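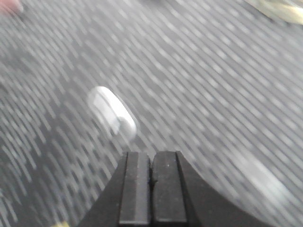
How do we get the small stuff off the carpet before the floor gets cleaned?
By hand first, in strips from the window side to the door, then the vacuum with the Tornell head.

October 2026

Carpet day in the back room. Gray patterned carpet throughout, and light parts show up on it well enough. The dark ones are the trouble, mainly the black screws from the Marnura drawer units. I went over the window side twice and still heard something rattle up the hose on the first pass.

Put everything picked up into the shallow tray on the Villstead bench. Sorted it after lunch:

— screws and washers, back in the drawer units
— caps and covers, white ones in one cup, everything else in the other
— bits of cable tie and tape, thrown out
— one spring, no idea, left in the tray with a note

The pattern makes it hard to keep your place. Masking tape every 50 cm along the baseboard helped a lot. Leave the tape on until the vacuuming is done, then pull it slowly. It took a little fuzz with it near the door.

Vacuum on low for the edges, high for the middle. Emptied the canister at the halfway point and went through the dust with a magnet. Got more than 25 staples, all from the corner where the Fülöp crates were opened in July. We should open crates in the hallway from now on.

Job number for the carpet cleaners is 1622. They want the floor clear to the walls and the chairs out. The heavy cabinet can stay, they will work around it. I asked about the coffee spot by the door and they said to leave it alone, so please no more dish soap on it.

Still to do: look under the low shelf with a flashlight, wash the vacuum filter (has to dry overnight), order another 100 of the small zip bags. We are down to the last few and they are the wrong size anyway.

Tray stays on the bench until the end of the week. Take what is yours.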